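Starkum Woods trail is open!

It has been a long wait, but the new walking loop at Starkum Woods is open at last, and there were boots on it before the ribbon had been put away. The full circuit starts at the Favari Lane car park and comes back along the stream. 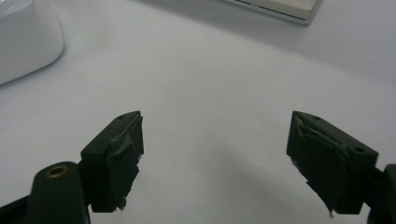
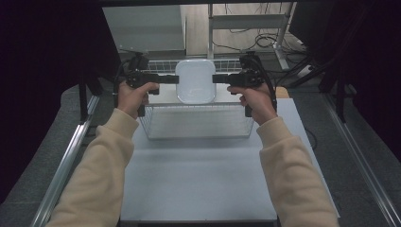

We put down 3000 metres of path in all, and 685 of those are boardwalk over the boggy stretch below Brarus Hill. Anyone who has lost a shoe there in November will know what a difference that makes! Pushchairs should manage the lower part nicely, though the climb to the Tzanetos viewpoint is still steep – take your time and have a breather at the bench.

Dogs are very welcome on a lead. There are 2 gates to close behind you, both on the grazing side, and the farm has asked us to mention them again. The car park has room for 72 cars and is locked at dusk, so please keep an eye on the light if you set off late.

We're already talking about a bird hide near the old sluice. If you'd like to help with that, or you've spotted a loose board or a missing marker, drop a note in the box by the map – we empty it every week and love reading what people have seen.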